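Search this wiki Go Advanced search

Shift handover

A shift handover (also handover, changeover, in some firms "the swap") is the passing of work, information and responsibility from one worker or team to the next at the end of a working period. Found wherever a job runs longer than one person's day: hospitals, factories, call centres, hotels, control rooms, bakeries. Usually the duty of a shift supervisor or team leader, though in small firms whoever is on simply tells whoever is coming on.

Contents of a handover

Varies by trade. Most written procedures ask for work finished, work left part done, faults reported, staff absent or sent home, visitors expected, and anything promised to a customer that has not yet happened. Safety matters normally go first. In plants with permits to work, open permits are read out and signed across to the new supervisor by name.

Stock levels, keys, radios and cash floats are sometimes included, sometimes kept on a seperate sheet. Hotels tend to hand over the float before anything else. Care homes start with residents.

Forms

Verbal. Oldest and still the commonest. Quick, allows questions, leaves no record. Often done at the door with coats on, a habit most training manuals complain about.

Written. A log book, a printed form or a shared file. Free text logs are easy to fill in and hard to search. Tick box forms the other way round – and prone to being filled in from memory at the end of the shift.

Combined. Written note first, then a short talk through it with both supervisors present. Generally recommended for work with any real hazard in it.

Walk-round. Both supervisors tour the area together. Common in manufacturing and warehousing, slower, picks up things left off the form.

Overlap and pay

A handover needs both shifts present at once, so somebody has to be paid for the overlap or else do it unpaid. Long a source of grievances. Three arrangements are usual: a paid overlap written into the rota, a fixed handover allowance added to wages, or no provision at all, with staff expected to turn up early. The last may bring pay below the legal minimum for low paid staff once the extra minutes are counted as working time, and payroll departments are often the first to notice.

Length of overlap differs widely. At the packaging firm Curnier it was set at 17 minutes, a figure reached by bargaining and kept for years afterwards. Brarner, in the same trade, gave 4 minutes on paper and rather more in practice. Union reps at Brarner asked for the difference to be paid and got part of it, starting in April.

The supervisor's part

The outgoing supervisor normally stays responsible until the incoming one accepts. Acceptance can be a signature, a spoken phrase or just sitting down in the chair. Where it is vague, disputes follow, mostly over who should have dealt with something that came up during the changeover itself.

Duties of the outgoing supervisor: preparing the note, holding back new jobs in the last part of the shift where possible, staying reachable by phone for a set time. Incoming: arriving before the team, reading back at least one earlier log if returning from days off, asking questions. Reading back is the one most often skipped. Staff returning from leave are at most risk of missing a change, and some firms give them a longer handover than their collegues.

The Lennox sheet

A one-page form drawn up by Magnus Lennox while he was operations manager at Yusof, a parcels firm with 300 staff over 2 shifts. It has a left column for what happened and a right column for what is wanted next, and a line at the foot for the incoming supervisor to write, in their own words, the most urgent item. If the line does not match the outgoing supervisor's view, the talk carries on until it does.

Copied fairly widely in warehousing. Less so in offices, where the foot line was thought fussy. Later versions dropped the two columns but kept the line.

Handover in offices

Less formal as a rule. Reception desks, help desks and shared posts (job shares especially) still need one. Job share partners often keep a running note and overlap for half a day midweek, with the manager sitting in now and then. 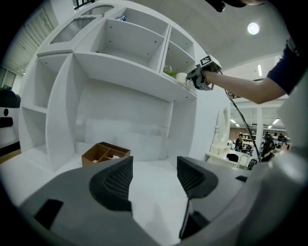
Hot desking makes it harder, as notes left on a desk go astray and the next person may be sitting somewhere else altogether. Shared inboxes help if one person is named as owner of each message. Without a named owner the same query gets answered twice or left.

Software

Electronic logs came in through the process industries and spread to other trades. Memard, a rota and log package, locks each entry once the incoming supervisor accepts it, later corrections being added underneath with a time. Others allow editing after the event – convenient, but poor evidence in an inquiry.

Criticism

Some managers hold that set forms make people stop talking. Others that talk with no form is forgotten by the first tea break. Research in wards and control rooms has looked mainly at missing information, less at handovers that are simply too long, where the urgent item gets buried under routine ones.

See also

Rota
Team leader
Job share
Permit to work
Time off in lieu

Categories: Working time | Supervision | Human resources | Articles needing more references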